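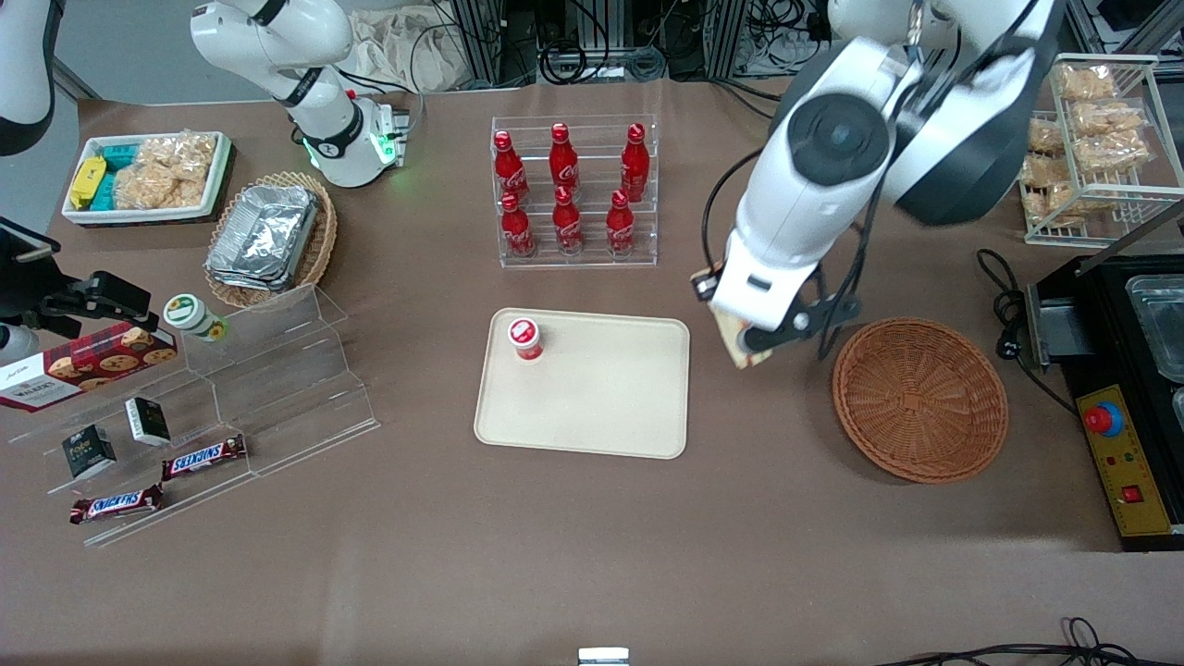 Step 3: Check the cables before you run the arms

I do this every morning on our two-arm snack table at Barnska, and it takes me less time than making coffee. Hit the emergency stop first, the red button on the yellow panel. Then follow the cable down each arm with your fingers, all the way to the gripper – you want a bit of slack at the wrist, and no shiny rubbed spots. Kieran found one on ours at 800 hours, so that's when I swap them now!

Step 4: Wipe the fingers

Dry cloth, 30 seconds per gripper. Crumbs and salt get everywhere (ask me how I know). Release the stop, jog both arms slowly at 9 percent speed, and watch that no cable snags.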